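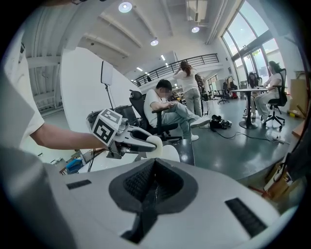
How many examples does the arm need before it can fold a shirt?

More than we had in June. The figure in the contract was 2,586, and it came from Pundow, who had divided the budget by the hourly rate and by the time one shirt took on a good morning.

The contract was with Zistex. Zistex made an arm that sorted laundry for hotels, and they wanted it to fold. Honcombe supplied the hand-held grippers and the people to hold them. I was one of the people. My job title was demonstrator, grade two. Grade two meant I could calibrate my own units and sign off on someone else's.

The procedure was four pages long. Pick up both grippers. Show the coded cube on each one to the other until the tracking light goes steady. Say the episode number aloud. Fold the shirt. Return both grippers to the start position and hold still for a count of three. An episode in which the shirt touched the floor was marked F. An episode in which the demonstrator spoke after the number was marked S. Both kinds were kept, in a separate directory, and I never learned who read it.

By the end of the first week I had 161 accepted episodes. The review sheet listed them by duration. The early ones ran long, with pauses at the collar. The later ones were shorter and nearly equal, and a reviewer at Zistex wrote that this was a problem. The model was learning one fold from me. If a shirt arrived with a sleeve tucked under, it had no example of what to do, and it would stop with the jaws open until someone pressed the reset.

So they asked for variation. Pundow circulated an addendum. Start with the sleeve under. Start with the shirt inside out. Start with the shirt in a ball at the far corner. Drop it partway and recover. The addendum specified that the drops should be natural.

I found it hard to drop a shirt naturally. The gripper closes with a trigger, and I knew each time when I was going to let go. My hand slowed down before the release. The reviewer could see it in the trajectory plot as a small flat section, and sent back 100 episodes with the note "anticipated." I practiced at home with a pair of kitchen tongs and a dish towel. I tried looking at the wall. I tried reciting the episode number backward in my head.

What worked was fatigue. In the last hour of a shift the shirts slipped without any help from me, and I recovered them without thinking, usually by the hem. Those episodes were all accepted. I asked for late shifts and was given them.

The first trained version came back after 1,000 accepted episodes. Zistex ran it on the arm at their Azevedo site and sent us the recording. I watched it on the calibration monitor with the sound off.

The arm reached for the shirt, took it by the shoulders, and laid it flat. It folded the left side. It folded the right. At the bottom fold it lost the hem, went back, and caught it low, a little left of center, with the wrist turned over. I turn my wrist like that. I broke it when I was eleven and it doesn't go the other way easily.

The arm has a joint there that rotates in either direction.

I reported it on the standard form, under Operator Artifacts. In the field for severity I put Low. The reply came the next morning and said that the behavior did not affect the success rate and would be left in.

There were 1,586 episodes still to record. I logged in, picked up both grippers, and held them facing each other until the light went steady. Then I said the number.

Posted 26/06/2019 by the author

14 shares | 3 comments

Contact the editors | Copyright remains with the author | Back to top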